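Bench log, two-arm cup task
March 26, 2018
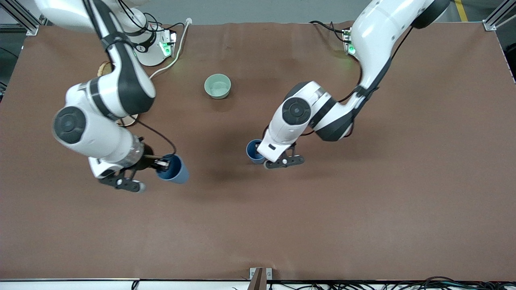 Both arms over the table, a blue cup at each gripper, bowl in the middle.

Ran the Gavon script with the student group after lunch. 33 tries logged, 18 good. Most of the misses were the right arm closing too early on the cup and pushing it over. Left arm did better once Shuk-fan Fu lowered its approach speed to 28 percent.

Bowl stays at the center mark for now – the students want to move it every run, but we need one full set with it fixed before the Skotau meet.

Still to do:
Redo the wrist offset on the right arm.
Copy today's logs to the Hsueh folder. Last file is 2,898, so start the next one from there.
Ask whether the July date for the second round is firm.
Cable loop on the right forearm needs another tie before Wednesday.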